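Small Kitchen Habits for Better Sleep and Calmer Evenings

I used to think good sleep was all about the bedroom. Then I started changing what I did in the kitchen after dinner, and wow, what a difference for me! These are the tips I keep coming back to.

Stop the coffee early. My last cup is at 1 pm now, and I switch to mint or chamomile after that. Keep the tea bags at the front of the cupboard and the coffee up high (you will reach for whatever is closest, I promise).

Turn down the lights. I swapped the 100 watt bulb over our sink for a soft warm one, and the whole room feels slower by 9 pm. 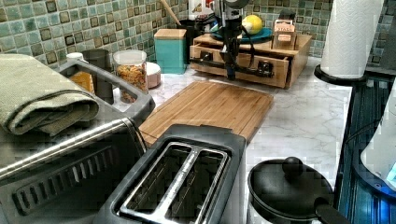

Eat dinner a little sooner if you can. Going to bed on a very full stomach keeps me tossing, so I try to finish at least 2 hours before. If you get hungry later, go for something light like half a banana or a slice of toast with a thin layer of peanut butter. Lovely!

Set up breakfast the night before. Oats in the jar, bowls out, lunch bags packed. I can't tell you how much less my mind races once that is done!

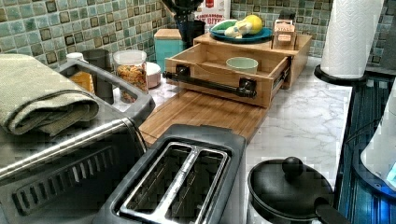 By the Bradiseo Home Desk | Tips & Wellness | November

Keep a worry pad by the fridge. Write down whatever is bugging you, bills, phone calls, the dentist, then close it and leave it there till morning. Mine cost 65 cents and it's the best thing in the house.

Wash up by hand once in a while. Warm water and slow music are so relaxing, even if it's only a few cups and a pan.

And please leave your phone to charge in the kitchen overnight! Mine almost never comes upstairs now. If you need an alarm, a cheap wind-up clock works great. If you still can't sleep after a few weeks of trying, do talk to your doctor.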